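Home Notebook Projects People Contact

Reading time: 2 min

Flonddale workshop notebook
June 27, 2025
Lime putty and pigment tests, continued

Opened the second tub from Bortolotti this morning. It has stiffened a good deal more than the first tub, which we started in February. Skimmed the water off the top, kept it in a jar for the limewash, and knocked the putty up by hand until it would hold on the trowel. Took longer than I wanted.

Today's batch was 500 g putty with the fine marble dust, no fiber. Pigment was raw umber, soaked overnight. Weighed it dry this time and wrote the weight on the lid, which I failed to do with the last lot. At 8 percent of the putty weight it is already close to the limit for strength. At 6 percent the color is weaker but the surface did not dust when I rubbed it with a thumb.

The color we are after for the hallway is a flat beige-gray, no sparkle, no trowel marks. It looks different depending on how the light falls. Cooler and paler on one side, browner where the shade starts. Any sample has to be judged in more than one spot before we agree on it.
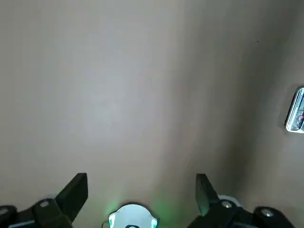 Sample boards

Made up eight boards. Two coats each, the second put on when the first would take a fingertip without marking. Boards 1 to 4 have 6 percent pigment, 5 to 8 have 8 percent. Odd numbers were pressed with the steel trowel, even numbers left from the sponge float.

Board 3 crazed along the short edge. I think I wet the backing too little. Board 6 has a lump of pigment in it that smeared into a brown streak when I pressed it, so the paste needs to go through the fine sieve. The Curkar sieve has a split in the mesh. Use the old one until the new one comes.

Suction on the Cirkulari backing boards is uneven. Same board, same brush, and one end pulls the water out while the other stays shiny. Mist twice, wait, mist again.

Brown paper goes down on the tables before any mixing. It creases when it gets damp and then the boards rock, so change it between batches. Lime left on the tabletops has to be scraped off.

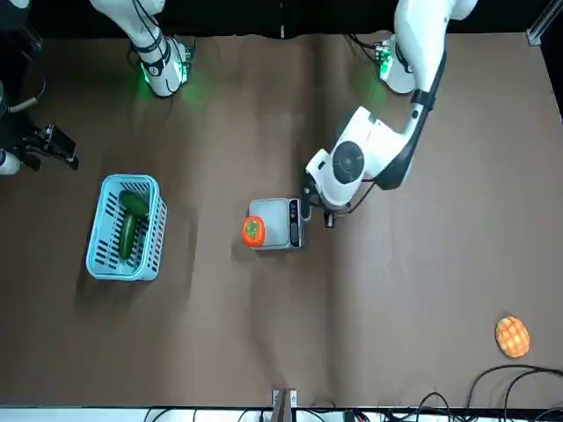 Ilaria Parisi read the above and thinks the crazing on board 3 is from the second coat being too thick, not from the backing. She would scrape back one corner and measure it before blaming the water. She also wants the sponge finish dropped for the hallway, as it will hold dirt at shoulder height.

Fair on the sponge. Will scrape board 3 tomorrow. Sze-wing has the calipers.

To do: sieve the rest of the umber, relabel the tubs, ask Ramiro for the hallway measurements.

Contact the workshop | © 2025 Flonddale | Back to top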